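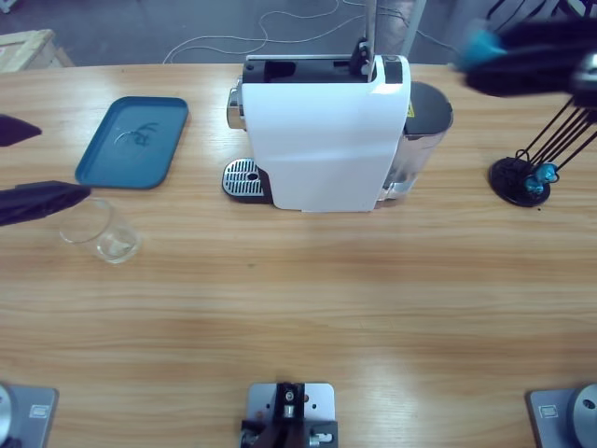 Friday. Spent most of the day comparing the Bividari fingers with the old Pollatano set, on the coffee task. Ran 25 tries with each, same glass, same starting pose.

The capsules are easy enough with either. The glass is the problem. The Bividari fingers hold it better down low, but anything above the middle and it tips. Kedir thinks the closing force is set too high and wants to drop it before we blame the shape. Fair — I never touched it after the swap.

The wrist camera loses the rim against the wood under the ceiling lights. Tried exposure at 100, a little better.

Left arm needs recalibrating Monday. Log stops at run 388. Home by seven, soup.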